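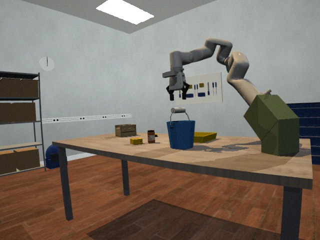
Render: arm, green pedestal, blue bucket.

March 24, 2019
Indigo vat, second week

The vat is alive! I came in expecting to babysit it all morning and it had already turned over by itself. Coppery skin across the top, a fat dark flower in the middle, and when I parted the foam with the spoon the liquid underneath was that clear yellow-green like cheap olive oil. I stood there grinning at it for a good while before I wrote anything down, so the first reading is late. pH strip between 10 and 11, leaning to 11. Temperature fine, lid had been on overnight with the old wool blanket wrapped round it.

For the record, what went in to wake it up yesterday evening: 200 g fructose dissolved in 2,000 ml of hot water, poured down the side very slowly, then one long stir in one direction and left alone. A spoonful of lime after that. I was tempted to add more lime and I'm glad I held off.

Did the test strips first, same as always. Cotton sheeting, scoured, wetted out, squeezed. One minute under, out, air until it stops changing. The first dip was paler than I hoped but very even, a milky sky color. By the third dip we were properly into blue and by the fifth it had that slight red cast that makes you want to throw everything you own in. Strips are pegged on the line by the window in order, please don't move them, they aren't labeled yet.

Then the Okley linen. Volker Hamann brought over a bolt end and bet me it would streak no matter what I did to it. He had a rough time with it in July and blames the sizing. So I scoured it twice with soda ash, and the second bath still came out the color of weak tea, so he has a point about there being a lot in that cloth. After the second scour water beaded in only one corner. I cut that corner off and kept it to dye separately and see what it does.

Result on the main piece: no streaks! One faint tide line where I let a fold break the surface on dip two, and that's my own clumsiness. Linen takes it differently from the cotton, it goes deeper quicker and looks almost gray until it airs. The bad corner did come out blotchy, exactly the kind of freckled mess Volker described. Stapled next page for comparison. Lovely in its own way, I'd make a cushion out of it.

Wool afterwards, and only a little, as this pH is harsh on it. Two small skeins of the Kanance two-ply, quick dips, into a vinegar rinse straight after. Hand is a bit crisper than before but not felted. The color on wool is unbelievable. Photos never get it. I'd like a dedicated wool vat at a lower pH if we can find the space, maybe the old stockpot with the dented rim.

Things that went wrong: I dropped a clothespin in and stirred up the sediment fishing it out, so the last linen dip has grit marks near the hem. They mostly brushed off once it was dry. Let the vat settle a full hour after anything like that. Also the net we hang above the sludge has a hole in it, I tied it shut with string for now but it wants replacing.

Crocking: rubbed a white rag on each strip. Cotton after one rinse left a lot behind, linen much less. Rinsed everything again until the water ran clear, then a simmer with a drop of neutral soap. I'll rub them again once they've rested. My suspicion is that long dips are what cause it and short dips build up cleaner, but I have only these pieces to go on.

We owe Usatum 31 napkins for the dining room, mid blue, all matching. I think this vat can do it if we work in small batches and let it recover in between, with a pinch of fructose at the end of each session. Three dips gives the shade on their swatch near enough, four overshoots. Matching the first batch to the last is the part I'm excited about, and a bit scared of. Plan is to give every napkin its first dip before any get a second, so the vat's drift gets spread across the lot.

Lid back on at the end of the day, blanket back on. Smell is sweet and a little barnyard, which is right. Surface skin had come back before I'd finished washing the buckets.

To get: lime, pH strips (down to the last few), net, string. Ask Volker if there's any more of that linen.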